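Week 5 notes: Can machines do the chores yet?
Automation in Everyday Work
Lecturer: Talha Tanoli. Tutorials: Cauã Rangel.

Read these with the two set papers on cloth handling. The slides have the graphs. The notes have the arguments, and the assignment is marked on the arguments.

Where we left off

Last week we looked at fixed automation: conveyors, labelling machines, the palletiser at the Gonitz warehouse. Those machines work because somebody has arranged the world to suit them. The carton arrives at a known spot, the right way up, and it is the same size as the carton before it. Take away the arrangement and most of the machine's skill goes with it.

A house has very little of that arrangement. Neither does a small workshop, or the back room of a laundry. The question this week is how much of the work in those places a general-purpose arm with a gripper can do today, and at what cost in time and supervision.

Three meanings of "can do"

When a company says its robot can do a task, find out which of these is meant.

Demonstrated. It has been done at least once, on a recording, possibly with a person steering the arm from a distance (teleoperation).

Repeatable. It is done without a person steering, over many attempts, in the place where the system was trained.

Deployable. It is done in a place the system has not seen before, with objects it has not seen before, and the people there would rather keep the machine than do the job themselves.

Most household tasks are at the first stage. A fair number are at the second. Vacuuming open floor and mowing a flat lawn are at the third, and both of those need very little handling of objects.

Why cloth is hard

A mug has one shape. Once the system has worked out where the mug is and how it is turned, it knows where every part of it is. Six numbers describe the pose.

A towel has no fixed shape. Pick it up by one point and the rest hangs under its own weight, folds over itself and hides its own corners. Put it down and it lands in a shape it has never been in before. No short list of numbers describes it, and the part you need next is often behind the part you can see.

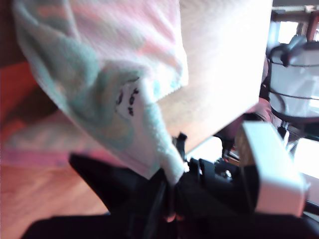 The usual way to fold a towel from a heap goes in stages. Grasp anywhere and lift. Find a corner, regrasp there, then find a second corner and pull the edge straight between two grippers. Lay it on a flat surface, fold, smooth, fold again. The folding itself is the easy part. Nearly all the failures in the set papers happen before the cloth is flat, and the commonest is a grasp that takes two layers where one was wanted.

Pile makes this worse. A fluffy towel is thick enough that the edge of one layer looks much like a fold, and a camera close to the cloth sees texture in place of outline. People sort this out with their fingertips, by rubbing the layers against each other. A plain two-finger gripper has no equivalent. Tactile pads help, but they wear and they add cost.

Motion matters as well. A person flicks a towel open in the air and lets it settle. Most arms move slowly for safety, so they have to do by several careful regrasps what a person does in one flick. Fast flinging has been shown in research labs, and it does cut the number of steps. It also needs clear space on all sides, which a laundry cupboard in a rental flat will not give you.

Worked example: the Cilell trial

Cilell is a small linen service that let our group watch a folding trial in March. The arm was supplied by Skusura and ran policies trained on teleoperated folds. There were 200 attempts on hand towels taken one at a time from a basket. A fold was counted as good if the shift supervisor would have put it on the shelf without touching it.

Good folds: 184
Not good: 16
Success rate: 92 per cent

Mean time for a good fold was 580 seconds for a batch of five towels, or 116 seconds each. Experienced staff take around 10 seconds a towel and talk to each other while they do it.

Points to take from this:

The success rate looks high until you ask what happens to the other 16. If a bad fold stops the machine, a person has to be close by for the whole run. If it goes on the pile with the others, a person has to check the pile. Either way the labour saved is less than the rate suggests.

Speed is a weaker objection than it seems. A machine that is 11 or 12 times slower can still be useful if it runs overnight. It is no use if it needs watching overnight.

The trial used hand towels only. Fitted sheets, bath mats and inside-out shirts were left out. Check the range of items in any result before comparing it with another.

Other chores, briefly

Loading a dishwasher. Rigid objects, so the pose problem is easier. Clutter and glassware are the trouble, along with deciding what fits where. Repeatable in a known kitchen.

Wiping benches. Force control is mature. Knowing when a bench is clean is less so.

Bin picking on the shop floor. Close to deployable for a fixed parts catalogue. Dai, the fastener distributor in reading two, reports that shiny parts in plastic bags still go to a person.

Cooking. Single steps such as stirring are fine. A whole meal in an ordinary kitchen is at the demonstrated stage.

Making a bed. Combines large cloth with reaching across furniture. Demonstrated only.

For tutorial

Bring one chore you did this week and a list of the grasps it took, including the ones you had to correct. Cauã will go through how to turn the list into a task breakdown. Do the chore at your normal speed, then write the list afterwards from memory, then do the chore again and see what you missed.

Assignment 2

Choose one published claim that a robot can do a household or workshop task. State which of the three meanings the evidence supports. Identify what was arranged beforehand, who was supervising, and what counted as success. Due 30th October, through the course page. Extensions go to Talha by email before the due date.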